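Reading time: 6 min

Lirnon Valley Sound Archive: progress report to the Suvberg Fund
2006-06-07

Hello from Cavetitz! I'm sorry the last report was such a dry thing. I wrote it the night before it was due and it read like a phone bill, so I've given myself more time with this one. The short version is that the transfers are going well, the transcribing is going slowly, and we've spent a bit less than planned on machines and a bit more on tape boxes.

You'll remember from the November report that we had only just gotten the tapes out of the old radio station basement. They're all upstairs now, dry and labeled, and I can finally say how many reels we have: 72. That's more than we put in the application. The extra ones were in a cabinet marked "invoices," which did have invoices in it too, right at the front, and then a whole row of farm interviews behind them. I was so happy I forgot to eat lunch.

Of those, 46 have been transferred to disc and checked all the way through by somebody with headphones on. The rest are in line. A few have the kind of binder trouble where the tape squeals and sheds brown gunk on the heads, and I'm not running those on our deck. They need to be baked at a low, steady temperature first, and I'd like that done by a lab. I have one quote so far and it's higher than I'd hoped. I'll send it along separately when I have another to put next to it.

The deck itself has been a good sport. We bought the used Yeom two-track instead of the new one in the budget (you okayed that by email, thank you) and after a new belt and a good cleaning it holds speed nicely. It does hum if it sits too near the window radiator, so we moved it. I've been keeping a log of head cleanings, and if you ever want to see a really boring notebook, I've got one for you. 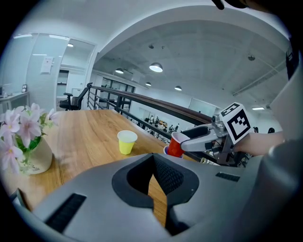

Ilse Tarrow
Project Coordinator, Lirnon Valley Sound Archive

Now, what's on them. The best find so far is a set of ferry interviews from when the crossing was still run with a cable. There's a man who talks for most of a side about ice, and how you could tell by the sound of it whether to go out in the morning. He does the sound! It's a sort of low creak at the back of the throat, and I've played it for just about everyone who has come through the door. The ferry tapes are all transferred, and they'll be the first ones the public gets to hear.

There's also a lot of accordion. Some of it is wonderful and some of it was plainly recorded late in the evening. I'm keeping all of it.

Transcription is where we're behind. I had figured on one hour of tape taking four hours to type up, and that's fine for a person sitting still in a quiet room. Add a barn, a dog and three people talking over each other in valley dialect, and it's closer to double. We've changed the plan a little: the full word-for-word version is only for tapes where the talk is the point, and everything else gets a summary with time marks, so a listener can skip to the right spot. I think that's a fair trade, but it does differ from what we wrote in the application and I want you to have it in writing.

Permissions are moving along too. Most of the people on the tapes have passed away, so we write to families. Nearly every answer has been a yes, often with a long letter attached - one family sent back corrections to their great-uncle's story about a flood, with a map. Two families asked us to hold their tapes back from the public set for now. We'll do that, and those reels will be kept with the rest but not copied.

Money, briefly. We're under on equipment thanks to the used deck. We're over on storage, as the cheap cardboard boxes I first ordered weren't acid-free in spite of what the catalog said, and I had to buy again. (My mistake for not asking for the spec sheet.) I'd like to move what's left of the equipment line over to tape baking. Could you let me know if that needs a form or if a note from you will do?

What's next: finish the healthy reels, get the lab quotes sorted, and set up the listening desk at the Cavetitz library. The library has offered us the corner by the maps and two pairs of headphones. I want to have the ferry tapes there before the cold weather, so people have something to do with a wet afternoon. We still need to settle who answers questions when I'm not in the building, and whether the discs stay behind the counter.

The spending sheet and the reel list are in the same envelope. The reel list has my pencil notes on it - please ignore the ones about accordion.

Contact: Lirnon Valley Sound Archive, Cavetitz | © 2006 Lirnon Valley Sound Archive | Back to top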